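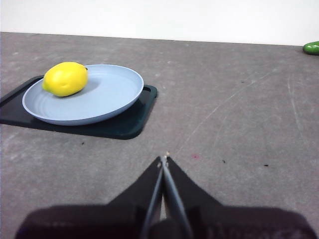

Figure 6.1 Lemon on a plate.

Chapter 6
Referrals: Getting Business from Other Businesses

After reading this chapter you should be able to:
Tell a referral from a lead, and a lead from a name on a napkin
Write a one-page referral agreement between two local firms
Work out what a referred customer costs you
Decide when to end an arrangement that has stopped working

Key terms: referral, lead, reciprocal agreement, finder's fee, conversion rate, referral decay

6.1 The Handshake at Garevside

Sandro Lombardi opened Prurnus, a carpet and upholstery cleaning company, with two vans and a firm belief that good work sells itself. Good work sat quietly in the parking lot for most of the first winter. By spring he had begun calling on other local businesses, and at Garevside, a property management office, he was promised "all our tenants, no question." They shook hands on it. Lombardi bought a third van.

A year later he went through his job sheets to see where his customers had come from. Of 412 jobs, Garevside had sent him six. Four of those were for the office manager's mother, who had a dog.

Most owners have a Garevside somewhere in their past. The people there meant what they said, and then the phone rang and they forgot. A promise to refer customers costs the person making it very little, and it goes onto the same mental list as cleaning out the garage. The van, meanwhile, has a monthly payment.

Lombardi's next try went better. Prarkosik, a flooring store two streets over, had customers asking every week how to get wine out of a rug. This time he wrote things down. The agreement, dated 10/15/20, fit on one side of a sheet of paper and said who would hand out whose card, at what point in the sale, and what happened if a customer was unhappy. It also said that either side could walk away with a month's notice, a line both owners later described as their favorite.
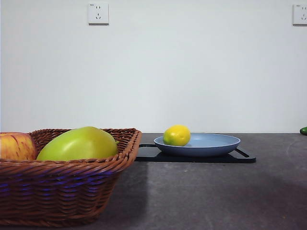
The store's salespeople were asked to do one thing: mention Prurnus when the customer signed for delivery. Earlier than that, and talk of stains tended to spoil the mood. Later, and the customer was already out the door. Lombardi called each referred customer himself within a day, then sent the store a short note saying what had come of it. The notes were dull. The salespeople read them anyway and kept handing out cards, having finally learned what happened to the people they sent.

6.2 What Counts as a Referral

A lead is a person who might want what you sell. A referral is a lead who has been told, by someone they already trust, that they should buy it from you. The difference shows up in the conversion rate, the share of inquiries that become paid jobs, and you cannot calculate that rate if both kinds go into the same shoebox.

Consider Derese, a moving company that asked every caller, "How did you hear about us?" and logged 338 answers under "friend." Some of these friends were real estate agents. Others were search engines. One was a billboard. The owner concluded that the company was very well liked and canceled the billboard.

Before you read on, write down the last three customers sent to you by another business, or to a business you know well. Put the name of the sender beside each one. If you have to guess at any of them, start with the record sheet in Section 6.3, and leave the finder's fees for later.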